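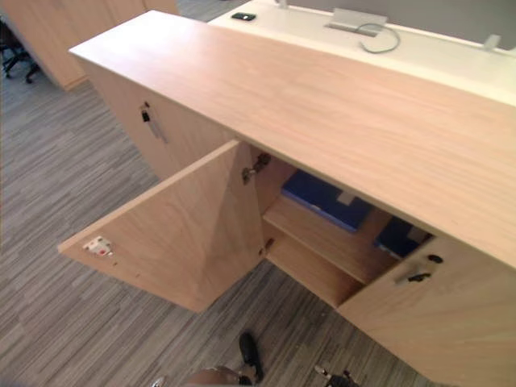
Office cabinet, left door open, two blue binders on the shelf.

Lastumley Cabinet Set: Working Rules and Data Card

This file covers the cabinet and storage part of the Lastumley office recordings. It has the rules operators follow during a session, the rules annotators follow afterward, and the known limits of the data. If you only want to load the episodes, skip to Contents. If you plan to add episodes, read all of it. Sessions that don't follow the operator rules are not merged.

Maintainers: Zanele Ntuli (recording, operator sign-off), Ambros Wyss (labels, releases)

Contents

The set has 1,031 episodes of a robot working at ordinary office cabinets: opening and closing hinged doors, taking flat items off a shelf, putting them back, and moving items between the shelf and the cabinet top. Each episode has head camera video, joint states, a task line and a result label. The Ortner subset is stored separately and uses the older label names. A conversion table is in the labels folder.

Operator rules

1. One operator and one spotter per session. The spotter holds the stop button and does nothing else. No phone calls, no note taking.

2. The spotter stands where both hands of the robot can be seen. If an open door blocks the view, move before the arm does.

3. Anyone not working the session stays outside the taped line while the arms are powered. The operator may stand inside it only when the task sheet says so, and wears closed shoes.

4. Arm speed inside a cabinet is capped at 40 percent of the normal setting. The cap applies from the moment the fingertips pass the front edge of the shelf until they are clear of it again.

5. Open doors to their stop before reaching in. Don't reach past a door that is half open.

6. Check for keys before starting. A key left in a side lock can catch a sleeve, a strap or a cable. It may stay in place if the planned path doesn't pass that side. Write it in the session notes either way.

7. Do not clear the desks. Phones, cables and panels stay where the office users left them, unless something could fall into the work area. We want normal rooms.

8. Take nothing with readable personal information into a recording. Binder labels must be blank, turned away or too small to read at head camera resolution. Screens in view are locked.

9. After 3 failed grasps on the same item, end the episode and label it. Do not nudge the item into place by hand and carry on.

10. After any contact hard enough to move the cabinet, stop, check the hinges and the wrist straps, and start a new episode.

Handling flat items

Most of our stopped episodes come from flat items near an edge, so these get a section of their own. 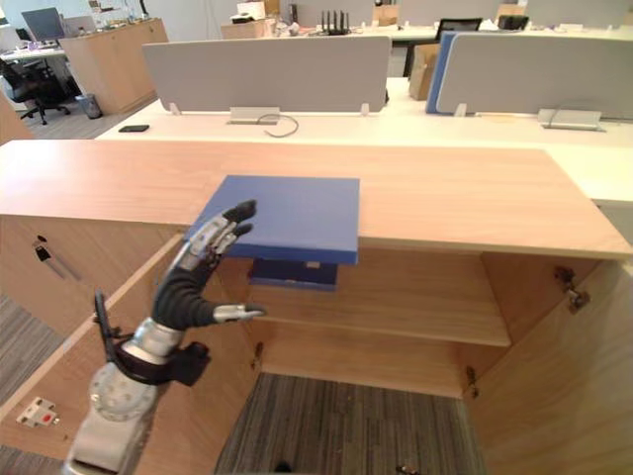
Hand at the open cabinet. The blue board overhangs the front edge of the top.

An overhang gives the thumb a place to go, and operators are free to use it. Keep the other fingers above the item and the thumb below, and close slowly. Do not pull toward the robot before the grasp is closed. If the item starts to tip, open the hand and back away level. Don't chase it downward, as the shelf and anything stored on it are right underneath.

When a flat item is put down as the end of a task, it must not overhang by more than 50 mm. More than that is labeled "placed, unstable" and not "placed". During a task any overhang is allowed.

Annotation rules

Label what the video shows. If the fingers hide the contact point, use "contact unclear" and leave the force field alone. A door counts as closed only when its face is level with its neighbor. Do not guess whether a catch has engaged.

Name items by shape and color first ("blue binder", "blue board"), with the catalog name in the second field if known. Two annotators label every episode. Disagreements go to Ambros and are settled within the same release.

Known limits

Cabinets in this set are nearly all light wood with concealed hinges. Models trained on it do poorly on sliding doors. The Cetinden episodes, with metal cabinets, are meant to help with this and are due in June.

The head camera looks steeply down in many episodes, so the far side of the room is often missing. Parts of the robot's own body show up at the bottom of the picture. We don't mask them.

Changes

Rule 9 was added after the second Wovent session. Rule 4 used to apply only to the lower compartment.

Send corrections to the maintainers with the episode number and the time in the clip.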